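The Trouble With Owning Less

Sep 17, 2021

My sister gave away 164 books last spring and felt wonderful for two weeks. I know the number because she told everyone, me included, on three separate phone calls. By the middle of summer she was buying some of them back, used, at prices that suggested somebody had noticed people like her. I bring this up because I have been asked several times this year whether I have "tried" owning less, in the tone people once used for yoga, and I would like to explain why I keep saying no.

The case for decluttering is usually made by way of how it feels. You clear a shelf and the shelf looks good. Fine. I have cleared shelves and I agree that they look good. What I doubt is the long chain of claims that gets hung on the shelf: that you will sleep better, argue less, spend less, think more clearly, and finally get on with whatever it is you have been putting off. I have been putting off the same things in tidy rooms and messy ones for most of my adult life.

A friend lent me a book on the subject by Kgomotso Potgieter, who used to run workshops in a town called Bremeck and now mostly writes. It is better than most of its kind. She is funny about her own failures and she doesn't tell you to talk to your socks. But even she can't resist the big promise. In chapter 2 she describes a couple who got rid of their dining table and found they were closer for it. I read that page three times. They ate on the couch, it seems. I have eaten on the couch for years and have never once been congratulated for it.

There is a money question here too, and the decluttering people tend to hurry past it. It is easy to give away a drill if you can afford to buy another drill. My grandmother kept string, jars, coat buttons and the good side of wrapping paper, and she kept them for the plain reason that she had lived through years when there weren't any. If you had told her to let go of anything she hadn't used in twelve months she would have asked who was going to pay for the replacement. An empty closet can be a sign of peace of mind. It can also be a sign of a credit card.

And the stuff goes somewhere. I volunteered for a short stretch at a thrift shop called Msimang, sorting donations in the back, and I came away with a low opinion of the word "donate." We got bags of single shoes. We got bread machines without the paddle. Every January the pile reached the door, and most of what was in it was heading for the dump by a slightly longer road, with the giver feeling generous and the shop paying for the trash pickup. I don't blame anybody much. The bags were dropped off by nice people who wanted their garages back.

Then there is what comes in to replace it. A friend of mine cleared out her kitchen completely and within a month had spent 360 dollars on matching bins from a store called Tirna, so that the things she had kept would have somewhere to be. I have seen the bins. They are good bins. They have labels. But she now owns a houseful of containers that she did not own before, and I don't see how that can be called less. Whole aisles exist for this. You can buy a box for your boxes. Tirna has a sister line, Tiris, that sells nothing but drawer dividers, and I am told there is a waiting list for the long ones.

The look of it bothers me as well, I admit, and this part is only taste. So much of the advice ends up at the same few pictures, all smooth white surfaces and one basket in a wide empty space. I grew up in a house where you had to move a sewing machine to eat breakfast. 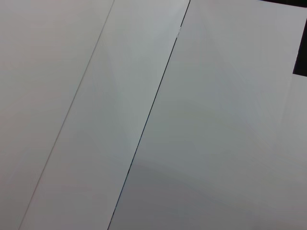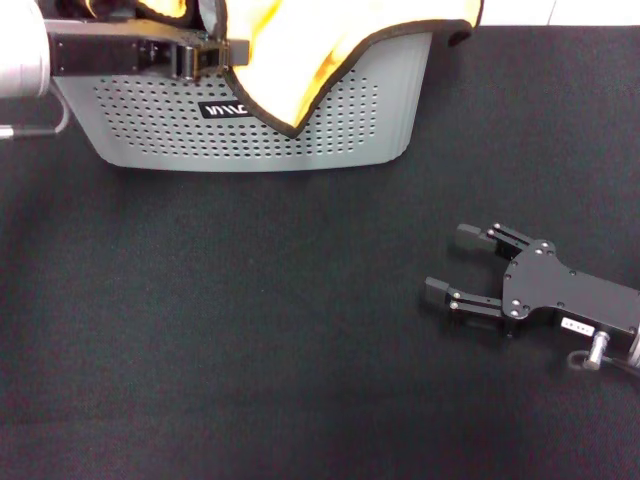
People tell me I am being unfair, and that the point was never the bins. The point is attention, they say. If there is less around you, you notice more of it. I would like to believe this, and I have tried to check it against the people I know. The most attentive man I ever met was a piano tuner who lived in two rooms so full of piano parts that visitors had to stand. He could tell you where every felt and pin was, and he could hear a door closing out of tune. The least attentive is a cousin with a very bare apartment who has been looking at his phone since roughly the time he moved in. That is two people, and I wouldn't build a theory on them, but the books seem happy to build on less.

What would change my mind? I suppose a report from someone five years on. The stories always stop at the moment the truck pulls away, when everyone is a little high on it. I want to hear about the fifth winter, when the snow boots that didn't spark anything were needed after all. I want to know how many of these people did it once and how many have had to do it again, because if you have to do it every spring then you have taken up a hobby, and hobbies are fine, but let's price it like one.

My sister, for what it's worth, disagrees with all of this. She says the books she bought back are the ones she really wanted, and that she would never have known which they were if she hadn't let them go. I said that was an expensive way to find out. She said I should see my hall closet. I have seen my hall closet. There are three umbrellas in there that don't open and I am going to get to them in September, which I notice is now more than half over.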